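On the Keeping of Parish Hall Records

For the past 14 years I have maintained the written records of a small rental hall on the north side of town. The position carries no title. It passed to me when Amnuay Sombatkul retired from it and handed over two cartons of ledgers, a key, and a typed page of instructions, the first of which was to write nothing in red ink. I have followed that instruction and most of the others.

This journal has mainly concerned itself with bookbinding and paper repair. Several readers have written to ask how the hall ledgers are organized, and whether the same method might serve a club or a lodge. The present entry is intended as a reply to those letters.

The older ledgers are bound volumes, ruled by hand, and run in a single sequence. Each booking was given a number on the day it was accepted. The first volume opens at number 1 and the last bound volume closes at 1,527, with a gap of one page where the number 705 was used twice. Both entries survive. One is a wedding supper and the other is a meeting of seed growers, and the clerk of the time simply wrote "see also" beside each. I have left the duplication as it stands. A record should show the errors of the people who kept it, and correcting this one would have meant renumbering everything after it in a different hand.

After the bound volumes came a period of loose sheets held in Dalsgaard binders. These have aged poorly. The rings opened under their own weight, the holes tore, and a quantity of sheets were returned to the binders out of order. It took me two winters to restore the sequence, working chiefly from the booking numbers and, where those were missing, from the color of the ink and the names of the parties. Tahsin Kumarasinghe assisted with the second winter and found that the receipts, which had been stored separately, could be matched to the sheets by their fold lines. I would not have thought of it.

The current records are kept on ruled cards in steel drawers. Each card carries the booking number, the name of the party, the room, the hours, the sum paid, and a space for remarks. I am asked most often about the remarks, and my practice is to leave them short. "Piano moved" is a sufficient remark. "Piano moved, with considerable ill feeling" belongs in a letter.

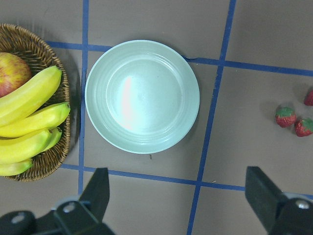
The layout of the card deserves more attention than it usually receives. A card must be read at speed by a person standing up, often with a caller on the telephone, and the eye should find the hours and the room without searching for them. I tried several arrangements before settling on one, and I did the trials at full scale, with ruled sheets as large as a desk, where faults are much easier to notice. Blue tape laid across a brownish-gray tabletop, with two strips running one way and two the other, gives a fair idea of the proportions I mean: the lines lean a little, the sections come out uneven, and one can still tell at once where each section begins. Perfect squareness matters less than I had supposed. What matters is that a section be large enough for ordinary handwriting, and that the most used section sit near the center of the card.

My own card has the hours in the middle, the room to the left of them, and the sum paid at the lower right. Remarks run along the bottom. The booking number stands alone at the upper right corner, where a thumb passing through the drawer will uncover it.

On materials, I can offer only what has worked in one building. The cards are a heavy cream stock sold under the name Gretance, which takes ink without feathering and does not curl in August. I write with a Filtov pen of medium width. The drawers are secondhand and came from a dental office. Before buying any drawer, a reader should load it fully and pull it out to its stop, as an empty drawer will always run well.

The index is a separate matter and is kept in a notebook. It lists parties by name, followed by their booking numbers. The Sirkach Choral Society holds the longest entry, at 26 bookings, and has now run over onto a second page. When I began the notebook I allowed one page to each letter of the alphabet, and I would advise against this. S and M will fill long before the rest. Q remains blank.

Each November I read through the year's cards in order, with the index open beside them, and make a list of disagreements. Most are slips of my own, commonly a number with two digits exchanged. The reading takes an evening. I then sign and date the last card of the year and place a plain divider behind it.

A reader has also asked about the proper storage of guest books with padded covers. I have one such volume at home now, in poor condition, and will report on it when the boards have been reattached.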